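Kitchen and Serving Staff - Vastow House Residential Conference Center

Posted in: Hospitality, Food Service
Location: Vastow, on site
Hours: Part time and full time
Closing date: 7th June

Vastow House is a residential conference center with 70 guest rooms, a main dining room and two smaller rooms used for private lunches. We serve breakfast, lunch and dinner seven days a week. Most of our guests stay for two or three nights, and many come back every year with the same group.

We are hiring three kitchen assistants and four dining room servers for the coming season. The season runs until the end of February. Staff who want to stay on after that can apply for the year-round team, which is smaller.

What kitchen assistants do

You will wash and cut vegetables, portion soups and sauces, plate cold dishes and keep the prep stations clean. You will use knives, a slicer and Bamix hand blenders. If you have not used a slicer before, we will train you in your first week, and you will not be asked to use it alone until the head chef has signed your training sheet. Kitchen assistants also unload deliveries two mornings a week. Some boxes are heavy. There is a cart and a ramp.

What servers do

You will set tables, bring food to guests, clear, and reset the room for the next meal. On a normal evening we seat 80 people in one sitting. Dinner is served at the table. Breakfast is a buffet, and servers keep it stocked and bring hot drinks.

Some groups ask for individual tray meals in the Serna Room, our smaller lunch room. Trays are laid in the pantry from a printed card, then taken through together. The menu there changes often and includes rice bowls, noodle soups and plain Western lunches, so you need to be comfortable learning more than one kind of place setting.

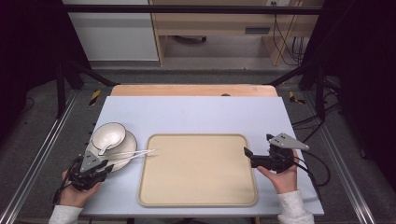

Bowl and spoon on a saucer, with chopsticks and a tray.

Guests with allergies have a colored card at their place. Servers check the card against the kitchen list before any plate goes down. We take this seriously, and it is covered on your first day.

Pay and benefits

Full-time staff are paid 975 a week before tax. Part-time staff are paid the same rate by the hour. Tips are pooled and shared between kitchen and dining room at the end of each month. You get one meal per shift, uniform shirts, and laundry for the shirts. Shoes are your own - closed, flat and non-slip.

A few shared staff rooms are available in the Pintér building, a short walk from the kitchen door. Rent is taken from your pay. Tell us on the form if you want one, as they go quickly.

Who should apply

Experience is useful but we do not require it for either job. You must be at least 18, able to stand for most of a shift, and available for at least two weekend shifts a month. A current food handler card is needed before you start work. If you don't have one, we will pay for the course.

How to apply

Fill in the short form on our jobs page or pick up a paper copy at the front desk. List your last two jobs, if you have had any, and the dates you cannot work. We do not need a cover letter. Interviews are held on site and last half an hour, followed by a paid trial shift of four hours. Please say which job you want - or both, if you don't mind which.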